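We use cookies to improve your visit. By continuing to read you accept our cookie policy.

July 24, 2019 | By the Jernico Reading Group
15 shares

4. Room light and screen reading in the Sæther building

4.1 Setting

The reading rooms at Sæther were built for paper. The desks run along the windows on the east side, and the ceiling lights were placed to fall on an open book lying flat. Most people who use the rooms now bring a laptop or sit down at one of the shared screens. A screen stands up, and light that helps with a flat page can wash out a screen or bounce off it into the reader's eyes.

Earlier work on office lighting deals mostly with people who sit at the same desk each day. They can move the screen, pull a blind, or ask for a different lamp. Library users do this much less. They take the seat that is open, and many put up with poor light until they leave. We wanted to know how far the light at the seat affected how long people stayed and how they rated their comfort.

4.2 Methods

The study ran in April in the two east rooms. A total of 162 adults took part. Each person sat at an assigned desk and worked on a screen for 50 minutes, then filled out a short form. Comfort was scored on a scale from one to seven, with seven as the best score. People who normally wear glasses for reading kept them on.

Half of the desks had the old ceiling light only. The others had the ceiling light turned down and a Kolovik desk lamp set to the side of the screen. Blinds were left as the reader found them, and we noted their position every 15 minutes. Screen brightness was fixed at the same level for all desks. We did not let readers change it, although several asked.

4.3 Uneven brightness

Brightness within what a person is looking at matters as well as brightness in the room. A pale patch that is much lighter than its surroundings draws the eye and hides fine detail. Dark edges have a different effect – the eye settles on the lit middle, and small features near the border are easy to miss. Both can be present on a screen before any room light is added (Figure 2).

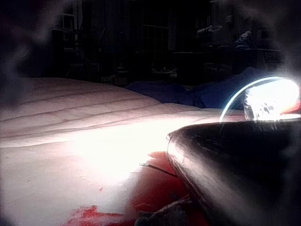
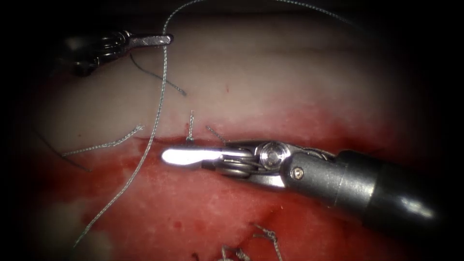
Figure 2. Uneven brightness. First image: glare on a white quilted surface. Second image: tissue and blood in an oval patch of light, with dark edges.

Room light adds to these effects in ways that depend on the seat. At the window desks, morning sun fell across the upper part of the screen and moved down as the session went on. Readers at those desks often leaned forward or turned the screen a little, and they rated their comfort lower on clear mornings than on cloudy ones. At the inner desks the main complaint was the reflection of the ceiling lights.

The side lamp helped more at the inner desks. Readers there gave higher comfort scores and reported less squinting. By the windows the lamp made little difference, and on bright days some readers switched it off. The position of the blind was a better guide to comfort in those seats than the type of lamp.

4.4 Limits

All sessions were held before noon, so we cannot say how the rooms compare later in the day. The Jostisano annex, which has north windows and newer desks, was closed for painting and could not be included. The form also asked about comfort only at the end of the session. Some readers wrote in the margin that the first part had been fine and the last part had not, and a single score does not capture that.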